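The Town That Voted on Its Own Name

Every town has a founding story, and most of them involve a river, a mill and a man with a large hat. Preltmont has the river. The mill burned down twice, and the hat is in a glass case at the library, where a small card admits that it may have belonged to somebody else.

What Preltmont has that its neighbors don't is a charter fight that lasted the better part of a generation and left behind more paper than the town had people to read it. I spent most of June going through that paper. My eyes have not fully recovered, and neither has my opinion of penmanship.

Ten men and a table

The quarrel began in the usual way, with a tax. The settlement was then two settlements, Hitance on the high bank and Gallden down by the landing, and each believed the other was living off its generosity. Hitance had the church and the better wells. Gallden had the ferry, the tavern and all the money. When the state let it be known that it would grant a charter to one town on that stretch of the river and only one, both sides sent delegates to work something out.

There were 10 of them, five from each bank, and they met in the upstairs room of the tavern. Hitance objected to the tavern on moral grounds and then ran up the larger bill. The minutes survive. For the first four meetings they record almost nothing except disagreement over who should take the minutes.

The trouble was arithmetic. Hitance had more land and wanted votes counted by acre. Gallden had more people, many of them sleeping three to a bed above the warehouses, and wanted votes counted by head. Anyone who stayed awake in civics class will recognize the shape of this argument. The delegates had certainly heard of how the grander version was settled, and one of them proposed copying it outright, with two chambers and all the trimmings. A colleague pointed out that the town could barely furnish one room. The motion died there.

The Adjei plan

The compromise they did reach is known locally as the Adjei plan, after the farm where it was signed, and it is a strange piece of work. The council would have a single chamber. Seats would go by population. But in any year when taxes were to be raised, the council had to walk up the hill and hold its vote in Hitance, in the open air, with the landowners standing close enough to be heard.

It sounds like a joke, and I suspect it began as one. It held for decades. Councils in those years raised taxes seldom and always in good weather. The one winter increase on record passed in what must have been a matter of minutes, since the clerk noted the result and then, underneath, the single word "cold."

The charter set the new town's debt limit at 3000 dollars and its first budget at 1055, a sum so exact that I went looking for the reason. I found a list. It covers a bridge, a constable's wages, a pound for stray hogs, and a line marked "ink and quarrels." The hogs got more than the constable.

Naming the thing

That left the name. Neither side would live in the other's town, so the question went to a public vote, with any resident free to put forward a suggestion. This is a mistake governments continue to make.

Early favorites included both existing names, both existing names joined together in either order, and several that the clerk declined to write down. Preltmont appears on the ballot with no explanation. There was no Prelt. There is not much of a mont, either, just the hill where the taxes got raised. The best guess I heard is that it was a misreading of someone's handwriting, and having seen the handwriting, I would call that generous.

It won because each side had voted solidly against the other, and Preltmont was what remained. The losing factions both claimed victory and both held parades, on the same Saturday, on the same road, in opposite directions.

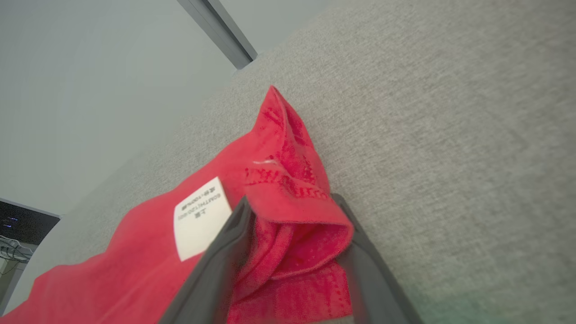 What's left of the hill

The population now stands at 4000, a number the welcome sign has claimed for as long as anyone can remember, through births, deaths and one very busy subdivision. The tavern is a dentist's office. The upstairs room is where they keep the X-ray machine, and the receptionist will let you look in if there isn't a patient under the apron.

The rule about walking up the hill was never repealed. It was simply forgotten, the way you forget a gym membership, until a retired surveyor came across it and wrote a letter to the council asking whether any of the last several dozen tax increases had been legal. The town's lawyer took a long time to reply. His answer ran to nine pages, cited the state constitution twice, and recommended that the council take a walk.

So it did. I went along. It's steeper than it looks - one member stopped at the halfway bench and cast her vote by shouting. The measure, a modest one for road repair, passed easily. A man standing by the fence on his own land booed throughout, in the spirit of the founders, and then offered everybody lemonade.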